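Snack and Drinks Station: Opening Checklist
Site: Brista, Rusby building, room 37
Month: October
Result: passed with two items to fix

1. Table and covering
OK. Covering lies flat and the corners are tucked. One old coffee ring near the wall end, did not come off with a damp cloth. Table does not rock.

2. Floor and walkway
Fix. Extension cord crosses the path to the door. Tape it down or run it behind the cabinet. Floor mat was flat.

3. Bottle rack
OK. Clear two-tier rack, six bottles of Coca-Cola, three to a tier, all standing upright. Check the feet of the rack for grip when it is next washed. Do not lay extra bottles on top of the back row.

4. Trays and basket
OK. Snacks are in the white tray. The beige tray below the rack stays clear for serving. The round wicker basket is for wrapped bars only, nothing unwrapped, as it can't be wiped out properly. Ran a hand around the rim and found no broken ends. 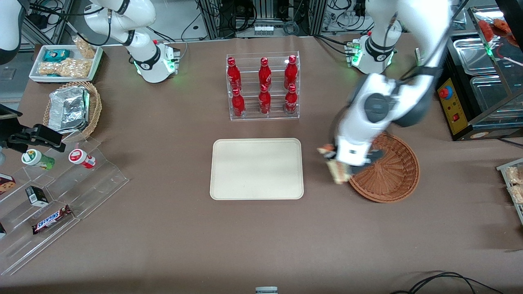

5. Dates and packaging
OK. Nothing past date. One torn wrapper thrown out. Stock sheet says 396 bars in the storeroom; the shelf was not checked against it this time.

6. Allergen card
Fix. The card still lists the old Fajardo crackers. Replace it with the Nevadura version before the station opens.

7. Hand wipes and trash
OK. Wipes refilled. Trash can lined, lid closes. Empty it at 6 p.m. even if it is only half full.

Next check: 9 a.m., before the first break. Items 2 and 6 to be looked at again then.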